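To: oversight-watch list
From: Legislative Records Desk, Petridis Center
Subject: Re: Fuklow inspector general vacancy and the December hearing

Members of the list,

Thank you for the messages received since the last circular. Several of you asked whether the State Senate Government Operations Committee has the authority to compel the acting director of the Fuklow Authority to appear. The earlier message is quoted below so that newer subscribers can follow the question, and our reply comes after it.

> On the matter of the Fuklow hearing, our office would like to
> understand what happens next. The committee asked for the
> acting director in writing. The Authority answered that it
> would send its deputy counsel instead. The chair then issued
> a subpoena, and the Authority's lawyers say it has no force
> because the committee voted on it while the full Senate was
> in recess.
>
> Is that correct? Our members in Ruvine were told by their own
> senator's staff that the subpoena is valid. We were also told
> that the Authority has still not handed over the travel and
> contract records requested in the spring. We would be grateful
> for a plain answer that we can pass along.
>
> Ruvine Taxpayers' League

The short answer is that the question is not settled, although the committee's position appears to be the stronger one.

The rules adopted at the start of the session allow a standing committee to issue a subpoena by majority vote of its members. They do not say whether the Senate must be sitting at the time. The Authority relies on an older provision that suspends "all compulsory business" during a recess. The committee's counsel replied in a letter that this provision was written to govern floor votes and has never been applied to committee investigations. Our desk reviewed the published journals and found 2 earlier cases in which a committee issued a subpoena during a recess. In both cases the witness appeared, so no court was asked to rule.

If the acting director does not appear, the committee may vote to refer the matter to the full Senate, which may then adopt a resolution and ask a court to enforce the subpoena. That step requires the Senate to be in session. In practice, enforcement cannot begin before the chamber returns, whatever view one takes of the recess provision.

As to the records, the committee's original request covered all contracts above a set value, all travel approved by the director's office, and correspondence concerning the removal of the former inspector general. The Authority has stated that roughly 1500 pages are responsive to the request. It has delivered 777 of them. The pages delivered so far concern contracts and travel. None of the correspondence has been produced, and the Authority has not claimed a specific privilege for it. It has said only that review is continuing. 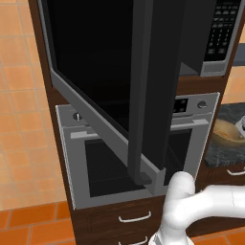 Oversight Watch Circular, No. 20

The vacancy itself deserves more attention than it has received. Under the statute that created the Authority, the inspector general may be removed by the governor for cause, with written notice to both chambers. The notice sent to the Senate was a single paragraph and gave no cause beyond a loss of confidence. Members of both parties objected at the time. The ranking minority member asked that the notice be returned as incomplete, and the chair agreed to add the question to the hearing agenda – a degree of cooperation that has been uncommon this session.

Since the removal, the office has been run by a member of the director's own staff. The statute does not forbid this, but it does require that the inspector general report to the board and remain independent of the director. The committee has asked the board to explain how that requirement is being met. The board's reply, which was entered in the record, refers to an outside review of open cases by the consulting firm Flerkano. The contract for that review has not been released. We have asked the board's secretary for a copy and will post any response to this list.

Subscribers who wish to submit written testimony should note the following. Statements must reach the committee clerk before 5 p.m. on the business day before the hearing. They should identify the organization submitting them and should address the agenda items only. The clerk has confirmed that statements on pending personnel complaints will be returned unread. Groups in the Ruvine district may file jointly, provided that each group is listed on the first page.

The hearing remains on the calendar for December. The committee has not said whether it will proceed with the deputy counsel alone if the acting director declines to attend. The chair's office told us that an empty chair would be noted in the record and that the remaining witnesses would be heard in the order already published.

Replies to this message go to the entire list. Please trim quoted text, and send requests for copies of the committee's letters to the desk directly.

Legislative Records Desk
Petridis Center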